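The Road to Gowda

The letter from the county said the road through Gowda had been fully resurfaced in April, at no cost to the residents, and would they please sign at the bottom to confirm it.

Nandini Rodrigues read it twice at her mother's kitchen table. She had come down for a week to sort out the pantry and the pills, and had ended up sorting out the mail as well.

"Did they resurface the road?" she asked.

"A truck came," said her mother.

"What did it do?"

"It was a big truck. It stopped by the well and the men ate lunch."

"And then?"

"Then it went to Skusosdale. They have a nicer well."

Nandini had worked in insurance for 26 years and did not believe in letters. She didn't much believe in her mother either, who had once reported a flood that was a dropped bucket. So she put on her old shoes and went out to see the road for herself, from the turnoff to the far end, with the letter folded in her pocket.

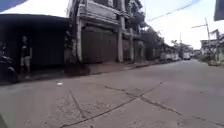
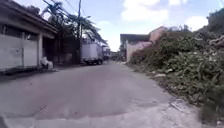
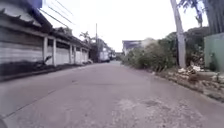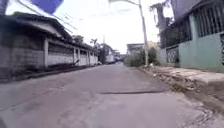

The road through Gowda, by the low buildings.

She came back with dust up to her ankles and asked for the phone.

The contractor was a firm called Triden. The woman who answered had a pleasant voice and a computer that was slow that day. Yes, she said, Gowda was finished. It was showing green.

"What does green mean?"

"Complete."

"Who makes it green?"

There was some typing. "The system makes it green when the invoice is paid."

"So if somebody paid you for a bridge to the moon, that would be green too."

"We don't do bridges, ma'am."

Nandini wrote this down on the back of the envelope with the time next to it. She wrote down everything people told her on the phone. Her late husband used to say she would ask St. Peter for his employee number, and she had never seen what was wrong with that.

In the evening her uncle came by, because he had heard there was an argument and didn't like to miss one. He had signed his letter already. So had most people, he said.

"You signed that the road was done?"

"I signed that I got a letter."

"Read it again."

He held it out at arm's length and read it again. "Well," he said. "It's a kind of done. There's a road. I drive on it."

"It says resurfaced."

"It has a surface."

Her mother laughed so hard at this that she had to sit down. Nandini did not laugh. She asked him who had brought the letters around, and he said a young man from Menuvlow, very polite, with a clipboard and a box of sweets for each house.

"What's Menuvlow?"

"They check the work for the county."

"Did he check it?"

"It was hot," said her uncle. "He checked it from the car."

She could see it all then, or thought she could. One company got paid to fix the road and another got paid to say so, and between them they had spent one lunch and 51 boxes of sweets. There was still a sweet left in the dish. She ate it, and it was stale.

She wrote her answer that night at the same table. She dated it 23/07/2023 and gave the file number, 963, which was printed so faintly that she had to tilt the page under the lamp. She wrote that she declined to confirm the work. She asked for the name of the person who had inspected it, the day he had done so, and whether he had gotten out of his car. Then she crossed out the last part, thought about it, and wrote it in again.

"They'll be angry," said her mother.

"Who will?"

"Them. The ones who send letters. Maybe next time the truck won't come at all."

"It didn't do anything when it came."

"But it came," her mother said. She seemed to feel that settled it. She was rinsing the cups and looking out the window, where you couldn't see the road, only the wall and the neighbor's washing.

The reply took five weeks. By then Nandini was back in the city, and her mother read it to her over the phone, slowly, skipping the words she didn't care for. The county thanked her for her interest. Her remarks had been passed to the proper office. A fee of 600 would apply if she wanted a second inspection, and the first one was considered correct until then.

"Is there a name on it?" said Nandini.

"There's a stamp."

"Does the stamp have a name?"

She heard the paper turn over, and turn back – and behind it, faintly, an engine.

"Wait," said her mother. "There's a truck."

"What's it doing?"

The phone was put down on the table. Nandini listened to the kitchen for a long time, the tap, the clock, a chair. She found the envelope in her bag and wrote down the time.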